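Kunen desiccant dehumidifier, single-speed fan, two heat settings. Reviewed in a brick cellar used for storing paper, seed and hand tools. First written in April, with a later note added near the end.

## What was tested

The Kunen is a rotary desiccant unit. Room air is drawn through a filter at the back and passes through a slowly turning wheel coated with zeolite, which takes up water vapour. A second, smaller air stream is heated and passed through one segment of the same wheel, where it drives the moisture off again. That hot wet air goes to a plastic heat exchanger, the water condenses on the inner walls, and it runs down into the tank. There is no compressor and no refrigerant.

Two practical results follow from this. Output hardly falls when the room is cold, and all the electricity used ends up in the room as heat, together with the heat released by the condensing water. In a cellar both are useful. In a warm bedroom neither is, and a compressor unit should be bought for that job.

I compared it with a Tian compressor unit which had been in the same cellar for two winters. The Tian is a sound appliance and I don't want to be unfair to it. It was bought for a kitchen and moved downstairs later. In January its coil iced, it spent a good part of every hour defrosting, and the tank was seldom worth emptying.

Humidity was read from a pair of Veden hygrometers, one on a shelf at chest height and one on the floor behind the racking. Before the test both were left in a sealed box with a dish of damp salt overnight. They agreed closely enough that I have not corrected either.

## Casing and controls

The casing is white plastic with a carrying handle that folds flat. It is light enough to take down a steep stair in one hand. The feet are hard and slide on painted concrete, so I put a rubber mat underneath. Castors are not supplied and there is nowhere to fit them.

The control panel has a power button, a heat button (low and high), a dial for target humidity and a button that steps through the hour counter and the timer. The dial is not marked in per cent. It has a drop symbol at each end, one large and one small, and four lines between them. I found the correct place by trial over several days, then marked it with a paint pen.

The panel keeps its state after a power cut. This is the most important property of a machine that will be left on its own, and it is not mentioned on the box. I tested it by switching off at the consumer unit and back on again. The fan restarted, the heater followed after a short delay, and the timer setting was kept. The Tian comes back in standby and has to be started by hand.

The hour counter records running time with the heater on. Fan-only time is not counted. The manual says otherwise, and the manual is wrong.

## Water removal

On the low setting the heater draws 300 watts by a plug-in meter, which matches the rating plate. On high it draws a good deal more, and I used high only for the first few days.

The cellar began at 80 per cent relative humidity at floor level. The shelf meter read slightly lower. With the unit on high and the door shut, the shelf came down quickly and then levelled. The floor reading lagged by several days, as expected, while the lower courses of brick gave up water. After the first week I changed to low and let the dial control it.

Anyone repeating this should allow for the lag. It is easy to see a good figure on the shelf, turn the machine down and find the floor reading climbing again by the weekend. The air in a cellar holds very little water. The walls hold a great deal, and it comes out at its own pace whatever the machine is doing.

Outlet air is noticeably warm. Do not point it at stored paper. The louvre can be set upright, angled or swinging, and I left it angled at the far wall. The swing motor ticks at one end of its travel.

## Tank and drain

The tank slides out at the front. It has a lid with a pouring corner, and the float is a foam block in a cage. If the cage is not pressed fully home after cleaning, the float sits at an angle and the machine reports a full tank when there is only a little water in it. I did this twice.

For continuous drainage a hose spigot is reached by breaking out a disc of plastic at the back. The disc is thick and the instructions suggest a screwdriver. I used a small drill and a round file, which gave a cleaner edge. The hose supplied is too short for most uses and takes a permanent kink from its packaging. A length of ordinary clear tube from a brewing shop fits the spigot without a clip, though I put one on.

The drain works by gravity alone. My floor gully is on the level, so the unit stands on two courses of loose block with the mat on top. A pump would be needed in a cellar without a gully, and at that point the price of the whole arrangement begins to look poor.

## Noise

The fan is a steady rush of air with no compressor hum beneath it, and nothing is felt through the floorboards of the room above. The Tian could be felt in the sideboard. Apart from the louvre motor, the only mechanical sound is the wheel gearing, audible with an ear against the case.

There is a smell for the first day or so, sweetish and slightly burnt. Desiccant wheels take up vapours other than water, and release them when heated. It came back faintly after I had used white spirit on a vice at the other end of the cellar. Keep solvents and fresh paint away from this type of machine.

## Filter

The filter is a coarse mesh in a clip-out frame. It washes under the tap. A finer replaceable layer is sold separately and I would not fit one in a cellar: brick dust loads it quickly, the air flow drops, and the outlet gets hotter. There is a cut-out for this, but I would sooner not rely on it.

Higinio Cisneros has run the same model in a boathouse for longer than I have had mine, and he cleans the mesh monthly. I have settled on the same interval.

## Running cost

Low heat under dial control is cheap enough to leave alone. High heat all day is not. The sum that matters is how many hours the heater runs, and that depends far more on draughts than on the machine. I sealed the coal hatch with closed-cell foam strip and a piece of painted board, and the heater's duty dropped more than any change to the dial had managed. Do that first. A person who does it may find that a smaller unit will serve.
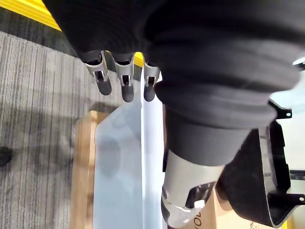
**Grornstead, December 2018**

The hour counter now stands at 2,146. The machine has run since the spring on the low setting, draining to the gully, with the dial at the painted mark.

Through the summer the heater ran more than I had expected. Warm outside air carries more water than cold air does, and when it gets into a cool cellar the relative humidity rises sharply. I had been opening the door on fine days to air the place, a habit I was taught and have now stopped. With the door kept shut the floor meter settled within a week.

Faults to report:

- The drain tube grew a slimy film and slowed. I flushed it with hot water and a little washing soda. Opaque tube would be a better choice than the clear tube I recommended earlier.
- The louvre motor has become louder. I have switched the swing off and do not miss it.
- One foot has worked loose. It is held by a self-tapping screw into a thin boss, and I have set it with a spot of epoxy.

The wheel turns freely and power draw on low has not changed. I wrote to the supplier about the price of a replacement wheel and got a reply from a Meinrad Grabner, who stated that wheels are not sold to the public but are fitted at their own works. No price was given. I would have liked one, as the wheel is the part most likely to decide the machine's working life.

The stored paper is flat and the seed packets no longer curl. A set of chisels left out on the bench as a check, wiped clean and not oiled, has two small rust marks on the blade nearest the coal hatch and none elsewhere. The foam strip has been renewed at that corner.

## Who should buy it

Suitable for unheated cellars, garages and outbuildings which have a drain below the level of the unit. Less suitable for a heated house, where the Tian or something like it will remove the same water for less electricity. Not suitable for a paint store or any space where solvents are used.

I would pay extra for a dial marked in per cent and a longer hose.

Isauro Huerta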